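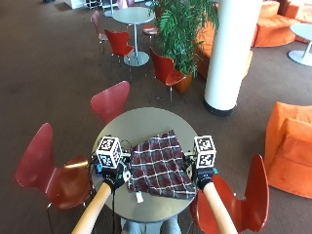

Budgets for automation projects go wrong in the small lines, so we start there this week. Every student in this course can price a robot arm. Ask the same student what it costs to collect one good recording of a shirt being folded and the room gets quiet. Take a pair of instrumented gloves. The quote from Hunow covers the gloves. It doesn't cover the coded cubes that ride on top of them, the brackets that hold the cubes, or the cables that run off the table toward the floor, and it certainly doesn't cover the person inside the gloves, who expects to be paid and would like lunch. The cloth is the cheapest thing on the table and the only item everyone remembers to list.

Worked problem (we'll do it on the board)

Vistano wants to automate the folding bench in its linen room. Lâm Mạc, who runs the bench, has been given $3,816 for a trial and told to "see what's out there." What's out there costs more than $3,816. Plan the trial anyway.

1. Split the money into things you keep and things you use up. Gloves and grippers you keep, in theory. Cables, printed markers, tape and batteries you use up. Lâm's first draft had no second column.

2. Price the spares. Buy 2 of anything that plugs into something else. Sabatier ships replacement connectors in 28 days, a fine lead time for a sofa.

3. Decide whether to rent. Okow will rent a hand-held gripper with a camera on it by the month, with a deposit. Read the deposit terms before class. Then read them again and find the word "cosmetic."

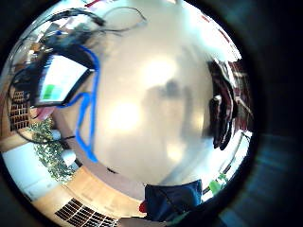 4. Put hours against setup and teardown. Plan on 2 hours a session before anyone records a thing, and budget it as labor. If you write "setup: n/a" I will write something similar next to your grade.

5. Leave a line for storage. Video takes up room and so do boxes.

Hand in one page, with totals that add up. Spreadsheets are welcome if the formulas still work when I open them. Bring a lease-or-buy argument you can defend out loud; February's group had lovely charts and no arguments.

Related handouts
Reading a vendor quote without crying
Depreciation for people who skipped accounting
Lease or buy: the linen room, part two
Service contracts and what they leave out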